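Skestenon Planner 5
Motion planning and grasp sequencing for six-axis arms

Home > Software > Planning > Skestenon Planner

We started writing Skestenon because we were tired of teaching waypoints by hand, and if you have ever spent an afternoon nudging an arm around the rim of a box (and then done it all over again when the box changed), you probably know the feeling. Planner 5 takes your robot model, your gripper and a plain list of pick and place goals, and works out paths that keep the links, the tool and whatever the tool is holding clear of everything else in the cell.

New in this release

Held objects now count as part of the robot. Once the fingers close, the bottle or jar or carton is added to the collision model, and you can ask for it to stay upright for the whole move.

Crate and tray templates. Give the planner the outer size and the number of compartments and it builds the walls, dividers and approach directions for you. There are 76 templates in the box, and you're very welcome to write your own!

Mixed items in one job. Tall necks, short necks, capped or open, each item carries its own grasp height, so you don't need a separate program for every shape.

Try it in simulation first

Every license includes the Jumora viewer, and we'd gently suggest living in it for a day or two before you connect a real controller. The bottle crate cell comes ready to open, and it's the one we use ourselves when we're testing a change. 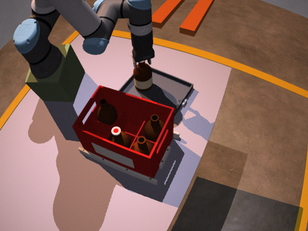 Bottle crate cell in the Jumora viewer, with the gripper holding a bottle by the neck over at the tray.

Licensing

Single-cell license, perpetual: $3,239
Includes 3 years of updates and email support
Add-on: Drerkell camera pose import

Questions about your own cell? Write to Eun-ji Sung on our applications desk, and do send your robot model along if you can.

Page updated May 2024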